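The gripper that would not let go

I have now read the incident report from the Skokham lab twice, and my favorite sentence is still "the operator was advised to remain calm." The operator was Ilham Sinaga. Her thumb was between the pads at the time. She was, by her own account, not looking for advice.

What happened is dull, as these things usually are. A grip-force limit had been set in one menu and overwritten by another. The tool closed on the thumb, decided it had hold of something, and kept hold of it. The release command was sent and politely acknowledged. The log for that afternoon runs to 1716 lines, and 645 of them say "OK."

I would like to have a word with whoever chose "OK."

We have spent years worrying about big robots, and they now live behind fences with lights and horns and a laminated sign. The little ones get a table and a chair. They pick up toy blocks. People lean in close to them with their sleeves rolled up, the way you'd lean over a jigsaw puzzle, and the paperwork calls this "low risk" because the motor is small. A mousetrap has no motor at all.

Wakana Nakajima, who wrote the report, wanted a release you could work by hand with the power off. Yasuo Matsuda at Jaketti, which supplied the software, offered a pop-up window. I have tried to picture clicking "Confirm" on a pop-up with my thumb in a vise, and I suppose it depends which thumb.

Stacking is still the standard test, and I don't object to it. Blocks are cheap and they don't file reports.
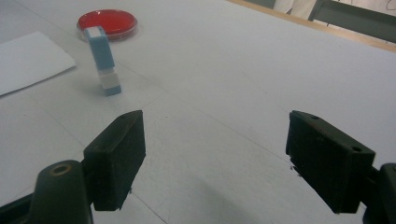 Gripper pads open, block stack ahead, red dish behind.

The pads get scuffed, the table gets smudged, and everybody gets used to reaching in. Getting used to it is the part I'd put in the report. Ilham's thumb is fine, by the way, apart from a nail the color of an eggplant. The manual release is "under review" until September. The pop-up shipped in a week. It has a very nice icon.

Contact Grerkside | Copyright Grerkside, all rights reserved | Back to top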